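Cerkevari Opens Its Hand-Teaching Sessions to Small Workshops

FOR RELEASE 5/7/20

Hi from all of us at Cerkevari! I'm Gergely Fekete, I run the teaching side of the company, and I get to share the news I've been sitting on all winter. Our Firkance program, where you teach a two-armed robot a job by doing it yourself, is now open to outside shops.

What you get

You book a cell for 24 hours of bench time, spread over 4 visits. One of our operators shows you the remote controls, then you take over and run through your own task while we record every move. You don't write any code. If your hands know the job — packing, sorting, setting out a tray — you already have what we need.

We've recorded 2653 demonstrations so far, and I've done plenty of the clumsy ones myself. (Keep those coming, by the way. A fumble followed by a good recovery is great teaching material, and we label it and hang on to it.)

What we practice on

Everyday stuff, mostly! Mugs are my favorite for a first session, as the handles make you think hard about your approach, and a flat lid is a nice challenge once you're warmed up. We change the layout between runs so the robot doesn't learn just one tabletop by heart. 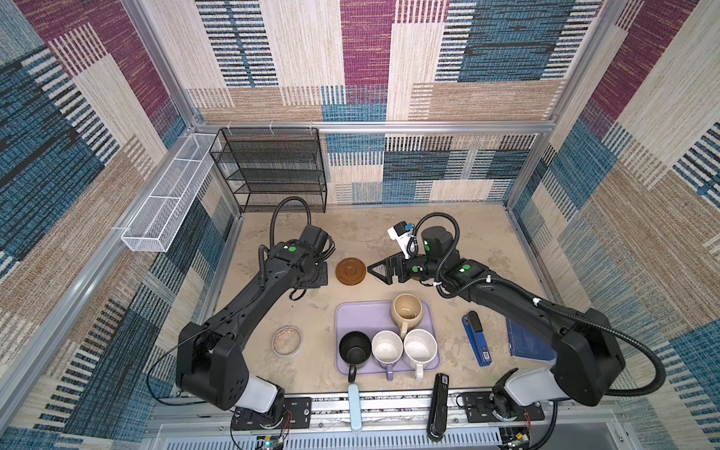 How to sign up

Write to the Hajdu office and tell us what the job is and who'll be doing the teaching. We have 62 places before the end of September, and shops bringing their own parts should mention sizes in that first note.

Press contact: Gergely Fekete, Cerkevari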